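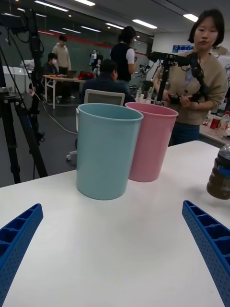
OK, I have to talk about solar sails for a bit, because last night I went to Zeyu Qian's talk at Holmgren and I got home and couldn't sleep. Thread!

Some background. Zeyu works on Findine, a small spacecraft that will push itself along with sunlight. The electronics fit in something you could carry under one arm, and packed in with them is a sheet that opens up to 100 square meters. That's bigger than my apartment!

Light pushes on things. It has no mass but it does carry momentum, and when it bounces off a mirror it hands some of that over. I've known this since school and I still had to sit there and let it sink in again.

The push is tiny, by the way. On a sail that size, facing the Sun straight on out here at Earth's distance, you get less force than the weight of a paper clip in your hand. Zeyu passed a paper clip around the front row and everybody held it very seriously.

But it never shuts off. A rocket burns for minutes and then coasts. A sail in sunlight keeps getting that little nudge, hour after hour, and it has no fuel tank to run dry. Leave it for months and the speed really adds up.

The part I liked best was steering. I had always pictured a sail getting blown straight away from the Sun like a leaf, and I was wrong. You tilt it. The light bounces off at an angle, and the push points off to one side.

So say you're going around the Sun. Tilt one way and part of the push goes along your direction of travel, you gain energy, and you spiral outward. Tilt the other way and it works against you, you lose energy, and you spiral IN. You can use sunlight to get closer to the Sun. I love this so much. 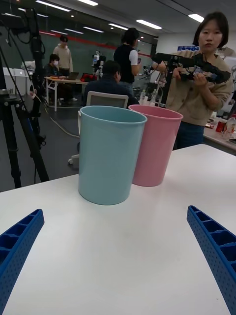
Around the Earth it gets fussier. For half of each loop you're moving toward the Sun and for the other half you're moving away, so the sail has to keep turning – face-on when the light helps, edge-on when it would slow you down. Every single orbit. Zeyu did this with a dinner plate and a desk lamp, walking around a chair, and got a round of applause.

You also can't start too low. There's still a little bit of air up there, and a giant light sheet is a wonderful parachute. The plan is for Findine to begin at 1,000 km, where the sunlight beats the drag comfortably.

Someone asked whether it's the solar wind doing the pushing. Great question, and I was glad somebody else asked it. The solar wind is actual particles, and it does push a bit, but far less than the light does. The name "sail" makes everyone think of wind, me included for years.

Now, unfolding. The sail comes in triangles held by 4 booms that unroll from the middle like tape measures. The material is thinner than a trash bag. It has to sit folded for who knows how long, get shaken on a rocket, and then open once, by itself, with nobody there to give it a tug.

The team has been practicing on the ground with a quarter of the full sail, in a gym, early in the morning before anyone needs the basketball court. Gravity makes it harder, so they hold the booms up with little carts on a smooth floor. We got to see one of the runs that snagged! I'm always so happy when a speaker shows the ones that went wrong.

They've now got 3,691 still photos from the folding tests alone. Zeyu said most of them are of creases. Creases matter because a wrinkled sail doesn't reflect evenly, and if one side pushes harder than the other the whole thing slowly starts to turn.
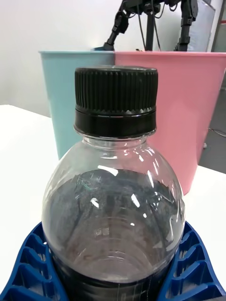

Which brings me to the cleverest piece. To deal with that slow turning, there's a small weight in the middle that slides back and forth. Shift the weight and the balance point moves, and then the light itself turns the sail back. So the steering also runs on sunlight, plus one little motor.

Joar Brekke did the second half, on how you keep track of the thing. Joar wrote Ploler, the program they're using to predict where the sail will be. Ordinary satellites are pretty well behaved. A sail changes its path all day long, and if you guess the tilt wrong you're looking in the wrong patch of sky by evening.

So they want people watching. Big flat shiny object, catching the Sun just after dusk – it should flare up and fade as it turns. Binoculars ought to do it, and on a good pass maybe only your eyes. Write down the time you saw it brighten and that tells them something about which way it was facing.

I asked if timing by hand was good enough to be any use. Joar said yes, if you say how sure you are. "Within a second or two" is fine. I've been practicing on ordinary satellites from the back steps and I am not within a second or two. Yet!

There's a practice evening up at Prutberg in September, starting an hour after sunset, and I'm going. Bring a warm layer, the hill gets windy. Red flashlight if you have one, or tape some red candy wrapper over a regular one like I do.

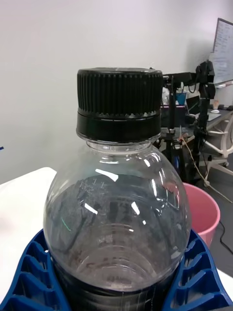 Clear bottle, black screw cap, very close up.

A few people have asked me about launch. No date yet. They're waiting on a ride, and small spacecraft go when the big one they're sharing with goes. Zeyu was very calm about it. I would not be.

Someone else asked if a sail could take people anywhere. Not one like this, it's way too gentle for anything heavy. It's good for a small probe that needs to hang around in an odd spot for years, like a bit closer to the Sun than you could normally park, keeping an eye out for storms headed our way.

Also yes, I did get to touch the sail sample. It crinkles like a chip bag and weighs so little that I kept checking I was still holding it.

If you come up to Prutberg, I'll be the one with the candy wrapper flashlight. Come say hi, and tell me what you got for your timings!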